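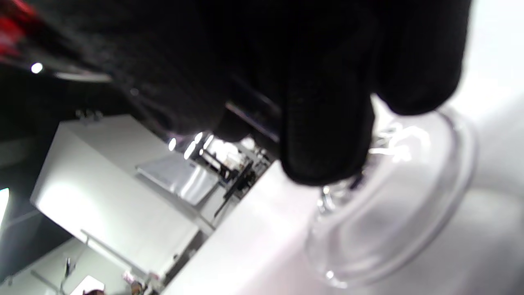 Section 7. Cleaning and refitting the glass vessel

These instructions cover the Wallano glass vessel and its clear inner fitting. Read the section through before you start. If the glass is chipped or cracked, do not use it. Wrap it in newspaper and put it in the rubbish.

You will need:
a soft cloth
a bottle brush with a plastic tip
mild dishwashing liquid
a dry towel, folded in 2
close-fitting gloves

Removing the fitting

1. Clear a level bench or table and lay the towel on it.
2. Let the glass come to room temperature.
3. Stand the vessel on its base. Hold it low down with one hand.
4. Put one finger against the fitting and press gently until it moves. Do not lever it with a knife or screwdriver.
5. Lift the fitting out and set it on the towel, away from the edge.

Note: A fitting that has not been out for a while may be stiff. Fill the vessel with warm water to just over the fitting, leave it for around 7 minutes, then empty it and try again.

CAUTION: Do not pour boiling water into cold glass.

Washing

6. Wash both parts by hand in warm water. Use the brush between the ridges of the fitting.
7. Rinse until the water runs clear. Stand the parts on the towel to drain.
8. For a white film in hard water areas, use 300 mL of white vinegar, leave overnight and rinse twice.

Do not use steel wool or scouring powder. The Senell range of glass cleaners is suitable for the outside of the vessel only.

Refitting

9. Check that both parts are dry.
10. Lower the fitting in straight. Press with one fingertip until it seats, then stop.
11. Pick the vessel up by the base and tilt it slightly. The fitting should not shift. If it does, take it out and repeat step 10.

CAUTION: Never carry the vessel by the fitting.

Spare parts

The replacement fitting is part no. 351, sold singly. It does not suit the older Flullton vessel, which has a narrower neck. Quote the part number when ordering.

Revised Saturday, July 10, 2010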